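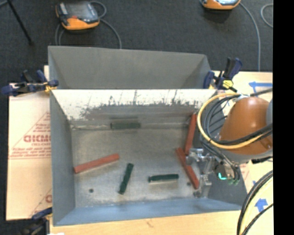
The picking cell in hall 2, with red and green bars in the metal bin.

Drellwood Open Day – Frequently Asked Questions

When is the open day?
Aug 12, 2019, from 10 in the morning until 4 in the afternoon. The last demonstration begins at 3:15.

Do I need a ticket?
Yes. The entrance is free, but we have place for 600 visitors and the registration closes when this number is reached. Please bring the confirmation on paper or on your phone.

What will I see in hall 2?
An orange robot arm with a metal gripper, working at a bin of bars. Our engineers from the Zilon project explain how the robot chooses which bar to take first. Bars which lie across each other are the difficult case, so please ask about them.

Can I control the robot myself?
No, only our staff may hold the pendants. In room 323 there is a simulator for visitors – children from eight years can also try it.

May I take photos?
In hall 2, yes, without flash. In the Vallus laboratory photos are not allowed.

Is it loud?
Not very. You can speak with a normal voice beside the cell.

Where do I park?
Use the Rotich parking lot behind the main building. Gate 2 stays closed on this day.

Can I come with a wheelchair?
Yes, both halls are on the ground floor. For room 323 please take the elevator next to the reception.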